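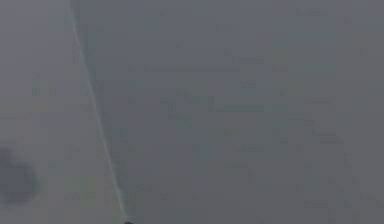 发件人：Imad Smadi
主题：Re: [家务与车间自动化] Kavby 能不能顶掉晚班收尾的人
时间：周五 22:40

各位好，

先把上一封引在前面，免得后来的人找不着头绪。引文里我删了报价那一段，其余照旧。

> 上周去 Sudari 的展厅看了一个下午，Kavby 的样机在那里叠毛巾、收碗、擦台面，三样都做了。
> 我的印象是，这东西已经过了“玩具”的阶段。叠毛巾那一段我从头看到尾，没有人上去帮忙。
> 对方说他们在仿真里练了 3109 轮，换到真机上只做了很少的调整。照这个速度，
> 明年我们就可以把晚班收尾的活交出去：倒废料盒、擦工作台、把量具放回原位。
> 这些活没有人愿意干，离职的人里面一半是晚班的。我建议七月先租一台，放在二号线旁边试。
> 家里也一样。我母亲手不好，洗碗、晾衣服都要人。要是一台机器两头都能用，
> 贵一点我也认。
> 大家别一上来就泼冷水，先说说你们觉得最难的是哪一步。

好，我尽量不泼冷水，只说哪一步难。不过看完这封信，你大概还是会觉得我在泼。

先说叠毛巾。展厅里的毛巾是什么样的毛巾？一样大，一样厚，从同一摞上拿下来，放在同一张桌子上。我问过也去看过那台样机的同事，他说毛巾每次都是摊开了再给它的。那么最难的一步已经由人做掉了。叠毛巾难在从一堆揉成团的湿布里找到一个角，捏住，提起来，发现提错了，再换一个角。摊平以后对折两次，二十年前实验室里就有人做出来了，慢是慢一点。你母亲家里的毛巾从洗衣机里出来，是和袜子、内衣、一条被套缠在一起的，被套里面多半还裹着半只袖子。请他们下次演示的时候，从这里开始。

再说那个 3109 轮。这个数字我没有理由怀疑，可是它说明的东西很有限。三千多轮里，物件有几种？灯光变过没有？碗里有没有剩饭？失败以后是重新来过，还是自己想办法收拾？在仿真里，失败一次的代价是按一下重置。在二号线旁边，失败一次是一盒铁屑翻在地上，然后晚班的人拿扫帚来扫，然后那个人下个月也离职。轮数要和成功率、和“什么算成功”的定义放在一起报，单报一个轮数，跟餐馆说自己今年洗了多少斤菜差不多。

我自己不是没试过。前年在 Unnithan 那边，我们用一台机械臂做过上下料，后来手痒，想让它顺便把工作台也擦了。上下料很好，到现在还在用，这一点我要说清楚，免得有人以为我反对自动化。工件位置固定，夹具固定，节拍固定，机器一天干到晚都不抱怨。擦台面就不行了。我们前后试了 4 种办法：

第一种，固定轨迹。台面空着的时候擦得很干净，问题是收工时台面从来不空。游标卡尺、半截砂纸、谁的水杯，它一律推到地上去。

第二种，加相机，看到东西就绕开。绕是绕开了，绕开的地方一圈油，比不擦还难看。

第三种，先把东西拿起来，擦完再放回去。卡尺能拿，砂纸拿不起来，水杯拿得起来，但是它不知道里面有水。

第四种，规定收工前所有人把台面清空。这个办法最有效。台面清空以后，随便谁拿块抹布，一分钟擦完，机械臂就没有什么事了。

说到底，我们花了 5 个月，得到了一条关于收拾台面的规定。规定现在还贴在墙上。

你列的三件收尾的活，我按自己的看法排一下，从易到难。

倒废料盒最有希望，前提是换掉现在的盒子。现在那几只盒子大小不一，有两只把手掉了，用铁丝拧着。统一成一种带提梁的盒子，位置在地上画线，倒料口做成漏斗，这样一来有可能成。不过做到这一步，装一条小传送带也成了，便宜得多，坏了我们自己能修。

擦工作台，上面说过了。

量具放回原位最难，我劝你先别想。它要认得每一把量具，要知道哪一把是坏的、应该送检，要把千分尺轻轻放进那个槽里，不能磕。新来的徒弟教两个星期还会放错，但是徒弟放错了，你说他一句，第二天就对了。我想知道 Kavby 的机器放错了，要跟谁说，多久能改过来，改这一次要不要钱。这三个问题请你问 Sudari 的人，让他们写在纸上。

家里的事我更没把握。洗碗这件事，洗碗机早就解决了大半，剩下的是把碗从桌上拿到机器里，再从机器里拿到柜子里。看着简单，可是每家的柜子都不一样，碗摞在盘子上，盘子底下垫着一张旧报纸，筷子是散的。老人家里还有一个问题，东西挪了地方她会着急。你母亲手不好，我很理解，我岳母也是这样。要我说，先装一个洗碗机，换几个好开的柜门拉手，晾衣架换成能降下来的，三样加起来比租一个月机器便宜，当天就能用上。等机器真的能自己开门、自己绕过拖鞋了，再买不迟。

有人大概要说，几年前也没有人相信它们能叠毛巾。这话对。我承认进步是有的，手比以前稳，抓软的东西也比以前强，Zuvemari 那个组去年做的拧瓶盖我看了也服气。但是从“能做一次”到“每天晚上都做，旁边不站人”，中间的路比从零到“能做一次”长得多。我们做设备的都知道这一段有多长，怎么换成带手指的机器，大家就忘了呢。

所以关于七月租一台，我的意见是：可以租，不要放在二号线旁边。放在仓库后面那间空屋里，用我们自己的废料盒、自己的抹布、自己的脏台面，让它连着做两个星期的晚班收尾。记录要我们自己记，至少记下面几项：

每次开始到结束用了多长时间，人站在旁边的时间也要算进去；
人伸手帮了几次，扶一下也算一次；
掉了什么，打翻了什么；
它停下来不动，到有人发现它不动，中间隔了多久。

最后一项最要紧，展厅里是看不出来的，展厅里永远有人盯着它。我们那台上下料的机械臂，有一回半夜停了，报警灯的灯泡正好烧了，早班进来才看见。上下料停了只是少出几个件，要是它手里正提着一盒铁屑停在过道上，就是另外一回事了。

还有租金。你说贵一点也认，那是你家里的账。厂里的账请按 3000 一个月的晚班补贴来比，这是现在实际发给收尾的人的数。机器的租金、调试的人工、多出来的盯机器的时间，全部加在一起，低于这个数我马上签字。先不低于也行，给我看一条往下走的曲线，我也愿意再等一等。

另外，晚班的人走得多，我看跟倒废料盒关系不大。去年班车改了时间，最后一班比下班早十分钟，这件事提了几回都没有下文。改班车不用仿真。

下次谁去展厅，麻烦带一条被套去，湿的。

Imad Smadi

附：引文里提到的那段叠毛巾的录像，谁手上有没剪过的，请发到列表里。剪过的就不用了，我已经收到两份，都是从毛巾摊好以后开始的。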